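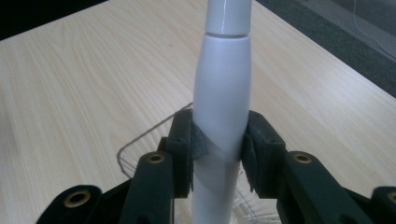
### 4.2 Plain white objects with a seam

The second group in the household inventory consists of upright, rounded objects with a white outer surface and no print on the side being coded. They were hard to assign in the first pass. With labeled goods, coders relied on the label and gave little attention to form. With plain white goods, form was all they had, and the coding sheet adapted from the Kedari list had only one entry for it ("cylinder, closed"). Three fields were therefore added to the sheet: seam, profile, and finish.

**Seam.** A seam was coded as present when a continuous line separated an upper from a lower section around the visible part of the object. The line could be a gap, a step, or a change in tone. Figure 3 illustrates the third field value together with a small change in width: the seam reads as a thin gray ring with a slight shadow, and the section above it is narrower than the one below. Coders were told to record the seam as seen and to leave the closure type blank unless it could be established by handling. A seam does not show whether the upper section screws off, pulls off, or is fixed in place, and the first version of the sheet had wrongly combined these questions.

**Profile.** Straight, tapered, and swelling profiles were coded separately for the sections above and below the seam. The lower body in Figure 3 was entered as "swelling, then tapered," as it widens slightly under the seam and narrows gently farther down. Under the original sheet it would have been a plain cylinder. The distinction matters for storage. In the shelf trials described in Section 5, straight-sided objects were placed in contact with their neighbors, while those with a swelling body touched only at the widest point and used more shelf width than their base measurement predicted.

**Finish.** Finish was coded as matte, satin, or glossy under the room's normal lighting. A glossy code required at least one highlight with a distinct shape. The upper section in Figure 3 meets this rule, with a thin band of light along its left side. The lower body carries a softer highlight down its center. Where two sections of one object differed in this way, the sharper highlight set the code for the whole object. Material was not inferred from finish. White glazed ceramic, enameled metal, and molded plastic were confused often enough during training that the material field was moved to the second stage, when each item was weighed and tapped.

The revised sheet was applied to all 2,083 items in the inventory. Disagreements were settled by a third coder (Hafþór Fogh), who worked without access to the earlier codes. Most disagreements in this group concerned profile, in particular shallow tapers on tall bodies. These were resolved by measuring the diameter directly under the seam and again at the base. A difference of 3 mm or more was coded as a taper. Shading was not accepted as evidence, as grayish tones along one edge of a white surface can suggest a curve that the calipers do not confirm.

Two limits should be noted. First, the group is defined by the absence of print on one side, and some items moved to the labeled group once they were turned. They are reported under their final group in Table 8. Second, the households recruited through Plollari kept most bathroom and kitchen goods in their original packaging, whereas those recruited through Awad more often decanted them. Plain white objects are accordingly overrepresented in the second set. Counts are given by recruitment source in Table 9, and no pooled estimate is reported for this group.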